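**Cesta de mimbre con panes de mentira: ¿cómo la limpio y qué pongo debajo?**

**mimbreypan** · Mar 13, 2019

¡Hola a todos! A ver si alguien me echa una mano, que llevo dos tardes dándole vueltas. Tengo una cesta ovalada de mimbre, marrón rojizo, con el trenzado muy apretado, de las que se ponen en el centro de la mesa con el pan. Mi problema es que se llena de migas y de polvo entre las varillas y no hay manera de sacarlos. He probado con un trapo húmedo y lo único que consigo es empujar la porquería más adentro.

Cuando no hay comida la dejo puesta con panes de adorno, que alegran bastante (uno trenzado, alargado, y un bollito redondo tipo magdalena). Son de los que brillan mucho, y claro, en cuanto cae una mota se ve desde la puerta. El mantel es gris clarito y tampoco perdona nada.

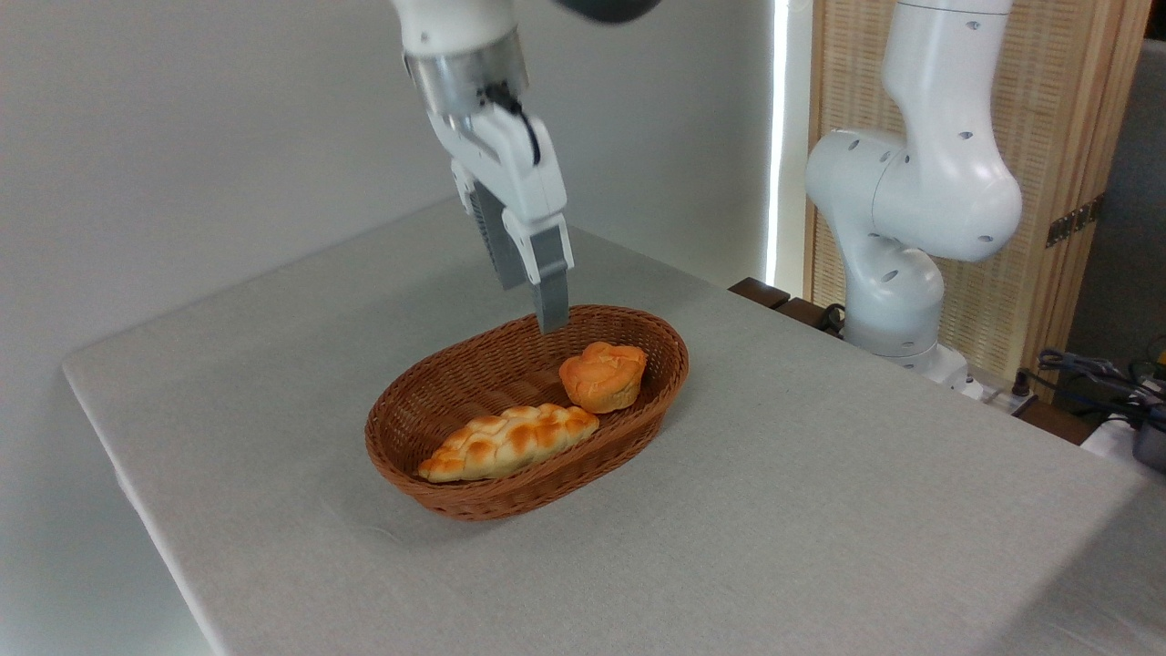 Lo segundo que quería preguntar es si le pondríais una servilleta dentro. Mi madre siempre la ponía, pero a mí me da pena tapar el trenzado, con lo bonito que es. También he pensado en un fondo de fieltro cortado a medida. ¿Y para los panes, jabón o solo agua? No sé de qué material son, los compré en un mercadillo en Norholm sin etiqueta ni nada, y me da miedo cargarme el brillo.

¡Gracias de antemano!

---

**Skustevham_64**

Aspiradora con el cepillo blando y listo. El agua, la mínima.

---

**la_del_altillo**

Hola, guapa. Yo tengo tres cestas parecidas y he hecho todas las barbaridades posibles con ellas, así que te cuento lo que me funciona a mí.

Primero, en seco. Le das la vuelta sobre el fregadero y unos golpecitos en la base con la palma de la mano, sin miedo. Luego una brocha de pintor de las baratas, siguiendo el dibujo del trenzado – si es en diagonal, en diagonal – y por último la aspiradora con el cepillo, como te dicen arriba. Con eso sale casi todo. Si queda algo pegado, un cepillo de dientes apenas humedecido con agua y una gotita de jabón neutro, y después a secar a la sombra boca abajo. Nada de radiador, que yo dejé una encima toda una noche y se me abrió por el borde.

Para los panes, paño de microfibra seco. Si están pegajosos, paño húmedo y secas enseguida, pero prueba antes por la parte de abajo del bollo, que ahí no lo va a ver nadie. Alcohol y limpiacristales ni se te ocurra. En el trenzado el polvo se mete en los huecos y ahí va de maravilla un pincel de maquillaje viejo.

Lo de la servilleta: cuando pones pan de verdad, sí, siempre, y te ahorras media limpieza. Con los de adorno yo la quitaría. Y el fieltro lo pondría por fuera, debajo de la cesta, para que no enganche el mantel. En la mercería me cobraron 2 euros por un retal y me sobró para las tres.

---

**ulero50**

Pues yo la mía la meto en la ducha en mayo, la enjuago bien y la saco al balcón. Lleva años así y está perfecta. Igual depende del mimbre, no lo sé, la mía no tiene barniz. De panes falsos no opino, en mi casa el pan no dura tanto como para hacer de adorno jajaja.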